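Getting a birth record corrected, part two

A few people wrote after my September post asking whether the county ever fixed my mother's record. It did, mostly. I'm putting the rest of it down while I still have the folder out.

The short version of the first post: my mother needed a certified copy of her birth record to apply for a passport. The copy came back with her last name spelled Simkis. Everything else she owns, from her marriage license to her Social Security card, says Simkus, without the marks over the S that her parents used. The passport office wanted the records to match.

I had assumed this was a typing mistake from when the old books were put on the computer. The clerk, Indira Nair, pulled the scan of the original page for me. The mistake was in the original. Whoever filled in the line wrote an i where the u should be, and it had been copied faithfully ever since.

That mattered more than I expected. A typing mistake made by the office can be fixed by the office with one form and no fee. A mistake on the original page is an amendment, and an amendment needs two documents made before the person turned 18, plus a sworn statement from someone with knowledge of the facts. My mother is 81. There are not many people left with knowledge of the facts.

For documents we found a baptism certificate and a school report card. The report card was accepted right away. The baptism certificate was sent back because it was a photocopy, so I had to write to the parish for a new one with a seal. The parish had merged with another one and the books had moved, and the letter took 41 days to get an answer.

I did most of the phone calls on my lunch break at work. The hold time was usually longer than the break, so I got used to eating with the speaker on low.
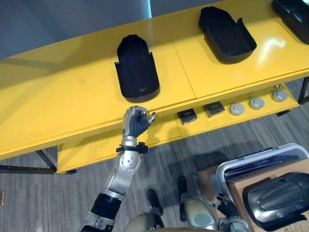

Black trays on the yellow table.

The sworn statement came from my mother's cousin, Vija Šimkus, who kept the marks in her name and has had her own trouble with forms over the years. She is two years older than my mother and remembers the christening party, or says she does. Her neighbor Algirdas Mets drove her to a notary. The notary would not sign the first time, as Vija's license has no marks on the S and she had signed the statement with them. She signed a second copy the plain way and that one went through.

We mailed everything in one envelope, certified. It cost $13 for the amendment and the same again for each new copy. I ordered two copies and would order three if I did it over, as the passport office keeps one for weeks and the bank asked to see one in the meantime.

The new record arrived with the name spelled right. It also has a line at the bottom saying it was amended, and the passport office asked about that line. I sent them a copy of the statement and they have not asked again.

If you are starting on one of these, ask the clerk to look at the original page before you fill in anything. I lost most of a month on the wrong form.

The passport has not come yet.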